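Arm night is back, and the arm has a name

If you have walked past the back bench at the Barredo workshop lately, you may have heard whirring, and then cheering, and then somebody asking for the small screwdriver. The printed arm is up and moving! We have been promising a proper write-up since the first parts came off the printer in April, so this is it, or at least the first half of it.

The project is called Trasach. It started with Janelle Malabanan wanting an arm she could build entirely from printed parts and hobby-size servos, with nothing in it that she couldn't reprint or reorder herself. Gerardo Dimaculangan said he'd help with the wiring "for one evening." He has a shelf here now.
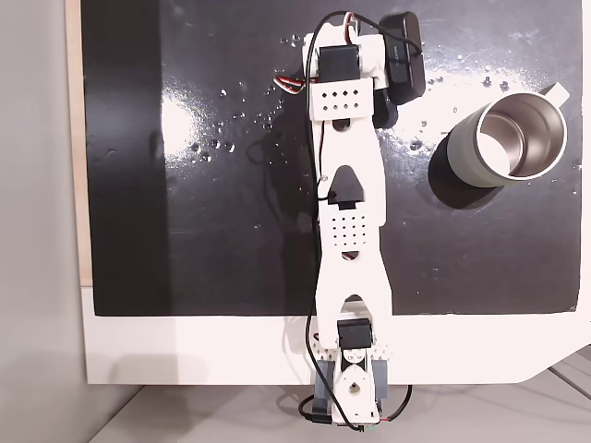

Barredo Makers: Robotics Group

Most of what you see on the arm is white plastic, printed in the shop on the older of our two machines (the one we call Varano, which is slow but very steady). The long lower link took the most tries. Our first one was solid and so heavy that the shoulder servo groaned whenever the arm reached forward. Janelle redrew it with a narrower middle and a grid of small holes, and what a difference! The holes are handy for cable ties as well, and we wish we'd put them on everything.

Some numbers for the people who always ask. The final set of printed parts took 30 hours on Varano, spread over a good many evenings, and we went through 5 versions of the wrist bracket before one held its servo without a wiggle. The motion log stood at 1,861 moves when Gerardo last read it out. A fair share of those were the arm waving at people, but they count.

Wiring is the part I'd warn you about if you want to build one at home. Leave slack at every joint, then leave a bit more, and then move the arm by hand through its whole reach with the power off and watch each cable as you go. We pulled a connector out of the wrist servo twice before we got into that habit. The loops look untidy hanging off the side, and Janelle would love to hide them, but they've stayed plugged in ever since and I'm in no hurry to tidy them up. 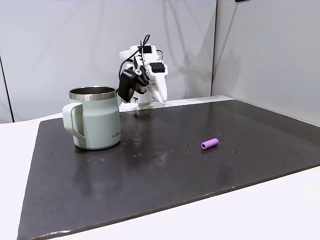
Software is where we've spent our time this month. Gerardo wrote a small program called Filtik that smooths out the joint commands, so the arm eases into a position where it used to snap to it. It runs on an old laptop and the settings live in one plain text file, which means you can change the speed, save, and try again without asking anyone for help. Start slow, please! The elbow comes down faster than you'd think, and the fingers are the part that will meet the table first.

Gripping is a whole subject of its own. Small round things are hard because they roll the moment one finger touches before the other, and big smooth things are hard because plain printed plastic has so little grip. We've tried rubber bands, heat-shrink tubing and a strip cut from a bicycle inner tube, and we still argue about which is best. If you have a favorite material for finger pads, bring a scrap of it along and we'll stick it on and see.

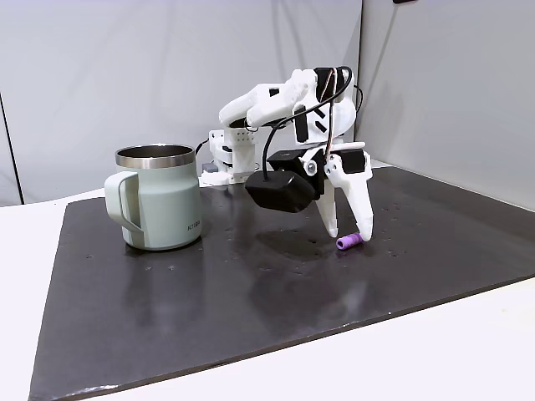 Height is the other thing we keep tuning. A few millimeters too high and the fingers close over the top of whatever you're after, a few too low and they scrape. Janelle has been keeping a notebook of finger heights for different objects, and she's happy for anyone to add a page. Pencil only, she says, having seen how often we change our minds.

Next up is the base. We'd like the turntable to swing with less play in it, and Gerardo has a drawing for a wider ring that should do the trick. It needs checking by somebody who is good with tolerances (you know who you are, and we have cookies).

Arm night starts at 7 in the evening at the back bench. You don't need any experience with robots or printing, and there's plenty to do that only takes a screwdriver and some patience. If you'd like the part files or a copy of Filtik before then, put your name on the sheet by the printer and Gerardo will send them over.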